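Search this wiki

Velwood Folding Challenge

The Velwood Folding Challenge is a student competition in robotics, held every year at the Velwood technical school. Teams program robot arms to handle ordinary clothes on a table. It began as a class exercise in the second-year automation course and became a separate event in its third year, when schools from Zositz were also admitted.

Format

A team has from two to five members and prepares for nine weeks. All teams work with the same arms, but each team writes its own software and may choose the cloth on which it practices. In the final round a team has 32 minutes. Points are given for each garment that is taken from a pile, spread, folded and put down in the correct area. The highest possible score is 49. A garment which falls on the floor brings no points, and a member who touches the cloth during the round loses two points for the team.

Practice work

Clothes and robot arms at the practice table, seen from two cameras. 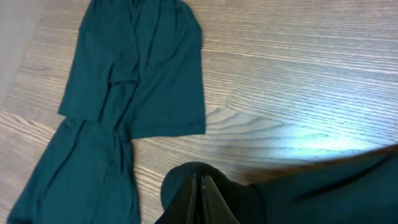
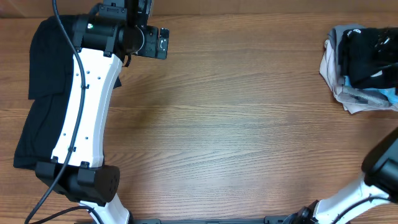

Soft cloth is considered the most difficult part of the challenge, as it changes its shape each time it is lifted. Dark fabrics have an additional problem: the edges and hems are hard to find in the camera image. For this reason many teams begin with towels and go over to shirts only in the fourth week. The students keep a written log of every attempt, and the log is read by the judges before the final.

Software

Most teams use Pluvudari, a small program library that was written by former participants and is maintained by the Siu robotics club. It contains functions for moving two arms together without collision. Its use is allowed but not required. In the most recent edition the winning team used only the part for calibration.

Categories: Student robotics competitions | Velwood | Recurring events in January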